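Demonstration gathering (robot learning)

Demonstration gathering is the stage of robot learning in which examples of a task are recorded so that a control policy can be trained to repeat it. Each example, usually called an episode, pairs camera images with the positions and commands of the arm at every time step. The term covers the recording itself, the preparation of the objects, and the checks made before an episode is admitted to a training set.
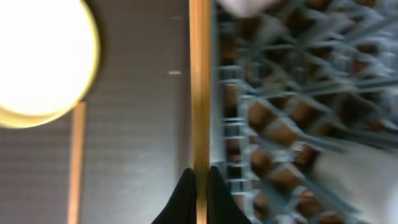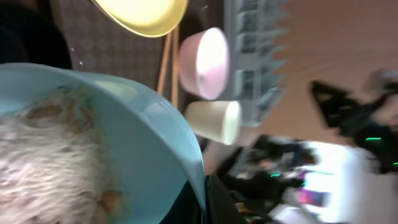 Views from small cameras mounted at a robot's wrist or gripper.

Methods

Three methods are in common use. In kinesthetic teaching the operator holds the arm and moves it through the task by hand. In teleoperation the operator moves a separate device, and the arm follows. In handheld gathering there is no arm at all; the operator carries a gripper fitted with a camera, and the motion is worked out afterwards from the images and an inertial sensor.

Kinesthetic teaching is cheap but tends to put the operator's hands into the images. Teleoperation avoids this and records the commands directly, at the price of a less natural motion and a delay between hand and arm. Handheld gathering is quick to set up in a new room. Its weakness is that some motions made by a person cannot be reached by the arm that is meant to copy them, and these episodes have to be thrown out.

Camera placement

A wrist camera moves with the gripper and keeps the point of contact in view. It is less affected by changes in the position of the base than a fixed camera is. Its drawbacks are motion blur during fast travel, a steep and changing tilt of the horizon, and overexposure when the gripper passes near a lamp or a window. Many set-ups add one or more fixed cameras for this reason. A fixed view shows the layout of the table throughout, but loses the object whenever the arm passes in front of it.

Exposure is normally locked before a session. Automatic exposure changes the brightness of the whole image when a bright source enters it, and a policy may come to depend on that change.

Episode structure

An episode begins with the arm in a rest pose and ends when the operator marks the task as done or failed. Household tasks of the pick-and-place type are usually kept short. Longer tasks are split into stages, each with its own label, so that a fault in one stage does not spoil the remainder.

Between episodes the objects are moved. The Emurley protocol, a written procedure for tabletop work, sets out 18 start layouts per task and requires the operator to pass through all of them before repeating any. It also holds back two layouts for testing. Layouts that differ only in the turn of a round object are counted as one.

The protocol was revised in June to add a limit on session length. An operator records for no more than 14 episodes and then changes places with another, as later episodes in long sessions were found to contain more pauses and more corrective movements.

Labelling and checks

Each episode carries a task name, an operator code, a layout number and an outcome. Mullach, a recording program used with two-arm stations, writes these fields before the first image is stored, and refuses to start if any is blank. Ayaaba stores the same fields in a separate file, which has led to mismatches when folders are renamed.

Checks fall into two groups. Automatic checks look for missing images, jumps in joint position and clocks that have drifted apart. Checks by eye look for what the software misses: an object knocked over before the task begins, a grasp that slips and is recovered, a label that names the wrong object. Failed episodes may be kept under their own label, and some training methods make use of them.

Size of sets

The number of episodes needed depends on the task, the variety of layouts and the training method. The Skikden tabletop set, version 6, was closed on 27/02/2022 and is divided by task, with failures stored apart. Adding layouts generally improves results more than adding repeats of the same layout, though the gain is smaller for soft or loose materials, whose shape differs in every episode anyway.

See also

Imitation learning
Teleoperation
Kinesthetic teaching
Hand-eye calibration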